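**Mobile Game Streaming Over Home Wi-Fi: Project Report**

Elin Gough and Solange Perron
22 Nov 2024

## Goal

We wanted to know if a cheap phone can play PC games streamed from a desktop in the same house. Our client app is called Wudard. It takes video from a small host program, Hullari, and sends touch input back as controller input. Both were started in March as a class assignment and rewritten over the summer.

## Setup

The host ran on Solange's desktop, wired to the router. The phone was on the 5 GHz band in the next room. We used one game for every test, a side-scroller called Sonstead, as it has a training level that plays the same way each time. The target was 60 frames per second. Each run lasted 300 seconds and was logged on both ends.

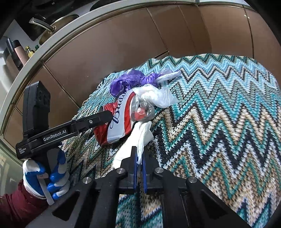
Touch controls took more of our time than the video did. Our first layout put a movement stick on the left and four buttons on the right, and thumbs drifted off the stick during long runs. A glass screen has no edges to feel for. Hardware gets its labels printed on it, like the white "GenRobot.AI" along the black arm in the photo, but ours had to be drawn over a moving game, where white text vanished against snow levels. We gave each label a dark outline and let the stick re-center wherever the thumb lands.

## Results

With nothing else on the network, Wudard held 60 frames per second for the full run. Delay from touch to screen stayed under 200 milliseconds, fine for Sonstead but too slow for a shooter. With a large download going on a laptop, the rate fell to 30 and the sound dropped out twice.

## Problems

- Lewis, the logging tool we picked, writes its timestamps in local time. We lost one set of runs to this.
- Hullari does not reconnect after the phone locks. The host has to be restarted by hand.
- We only tested one phone.

## Next steps

Elin is working on the reconnect bug. Solange will try a lower bitrate that switches on when packets start to drop.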